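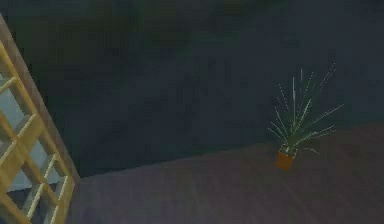
Ticket opened 8:22 p.m., Fludirora rigging monitor

Hi again, it's me from the Mirnolport circus tent! The load readout on our safety net is acting up. I boot the Pathak box, it zeros fine, then the north corner jumps to 700 pounds with nobody on the net (the other corners stay put). I swapped the cable and got the same thing. Firmware is version 6, if that helps.

Update: tried the reset you suggested, holding the button for 8 seconds. It came back clean, I did a little dance, and then the alarm went off again halfway through warm-ups. Flyers are staying on the ground tonight, the boss already agreed.

Update 2: moved the north sensor to the Davitz clamp on the south side and the bad reading went with it! So it's the sensor, right? Can you ship a spare before our May shows? I'm leaving the old one unplugged until I hear from you.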